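Sendergate Folding Fan with Calligraphy

Home > Decorative Items > Fans > Paper
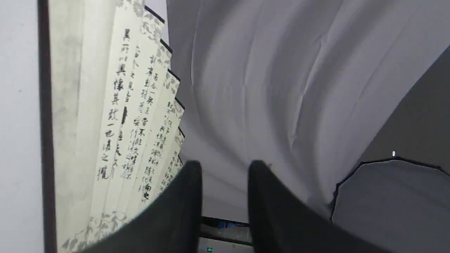
Sendergate folding fan, open, showing the calligraphy and the gray floral border.

The Sendergate is a pleated paper fan for display or for everyday use. The paper is off-white with faint gray mottling, and the outer guard is a long, straight, dark piece that protects the pleats when the fan is closed. A gray pattern of small leaves and blossoms follows the border.

The text is Chinese, in a semi-cursive brush style, and runs in vertical columns across the pleats. Read it from right to left. The strokes are thick and black and can be read from across a small room when the fan is fully open. Thin black edging finishes the tips of the pleats.

Details

Item: Sendergate
Range: Iturra
Type: folding fan, paper
Paper color: off-white
Text: black
Border: gray floral
Sold: singly, or in a carton of 16
Stand: not included (see Poveo stand)

Opening and closing

Hold the fan by the bottom with the dark guard facing you. Push the guard aside with your thumb and let the pleats follow. A new fan is stiff and may need opening 5 or 6 times before it moves smoothly. Close it slowly, one fold after another. If a pleat turns the wrong way, open the fan again and press the fold flat with a fingertip.

Care

Keep the paper dry. Dust it with a soft brush and do not use a damp cloth. Direct sun will yellow the paper over time. For storage, close the fan and put it in its sleeve.

Display

The fan can stand open on a shelf in the Poveo stand, which holds it at the base. It also fits the Lullulow wall bracket. Both are sold separately.

Ordering

We have 400 in stock. Single fans ship in a padded box. For carton orders or questions about the Iturra range, write to Unai Ibarra through the contact form.

Page updated 09/02/2026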